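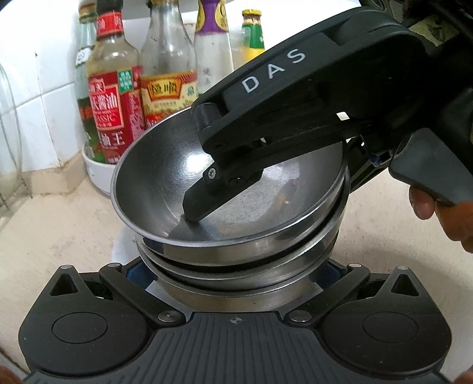
Stacked steel bowls

Period drama: Gromonville, series two
Posted by Rasa Mets, June

Four episodes this time, down from six. Has anyone seen a start date?

tahsin_herath
Only "autumn". I liked the first one but the mill plot dragged.

Lutfa M
Disagree, the mill was the best part. The wedding could have gone.

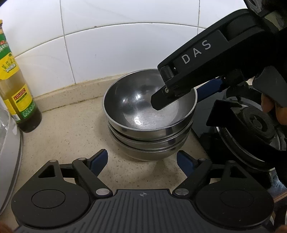 1 min read

adom.dogbe
Is Menaka Dewan still writing it? The book is 326 pages and they've used more than half.

Rasa Mets
She is. Jayasinghe is directing again.

tahsin_herath
Then expect more mill.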